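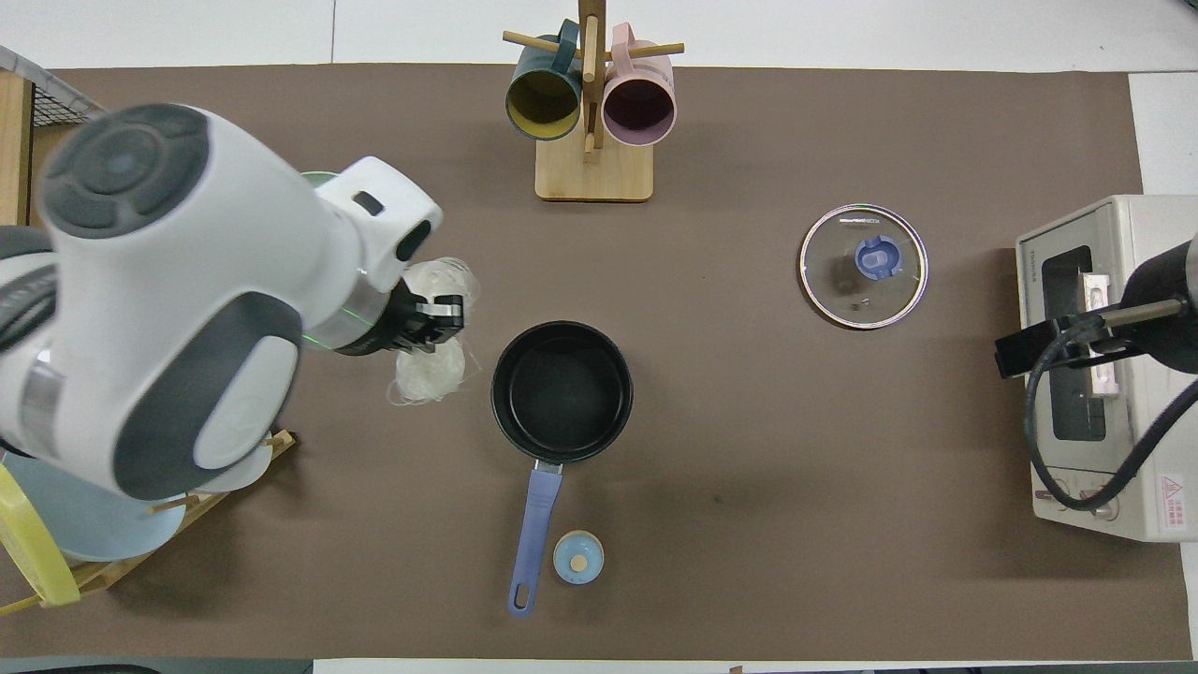
25/12/2021

Came in for a short session while the building is quiet. Still on the rice noodle texture problem for the Trillov recipe cards. Notes are for me and whoever picks this up in June.

Soaking first. Same dried noodles as the last batch, tap water from the cold side, 600 g of water to each portion in the Pika jug. Left one lot at room temperature and put the other in water at 70 degrees, lid on. The warm lot bent without snapping well before the cold lot did. The cold lot kept a chalky line down the middle for a long time, and I pulled it too early on the first go. Discard that result, it is my error and says nothing about the method.

Drained both, no rinse. The warm lot clumped as it sat. Teased it apart with fingers and a little neutral oil, which worked but left a shine I don't like in a soup. Rinsing under cold water is the obvious fix and I should have done it from the start. Next time rinse half and leave half.

Finished each in boiling broth. Cold-soaked noodles held their bite longer in the bowl. Warm-soaked ones were good straight away and soft by the time I had written this paragraph. For a stir-fry I would take the cold soak every time. For soup eaten at once it probably makes no difference.

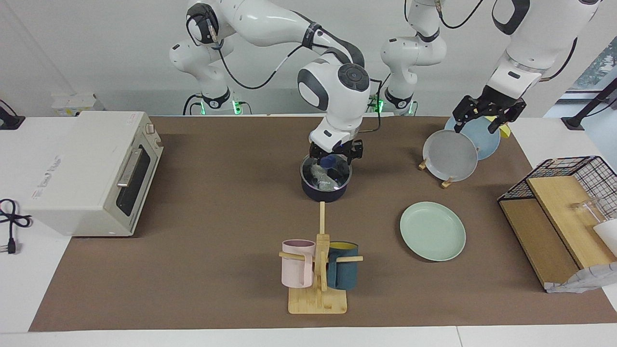 Broth was the Abou Zeid stock, diluted, no added salt. It tastes flatter diluted than I remember, so either the tub is old or I was heavier handed before. There is no opening date on the lid. Please write one on when you open a tub.

The Flutance thermometer read 2 degrees high in the ice water check. I have corrected for that above. It wants a new battery as well – the display fades when you tilt it.

Odds and ends:

Colour. The cold soak goes whiter, the warm soak goes more see-through. Both look the same after the broth.

Storage. Put 2 portions of the cold-soaked in the fridge, covered, one oiled and one plain. Check both for sticking before anything else is started.

Card wording. "Soak until soft" is no good, people overshoot. Try "soak until it bends around your finger" and see if anyone complains.

Still to do: the rinse comparison, a thinner noodle, and a fresh tub of stock.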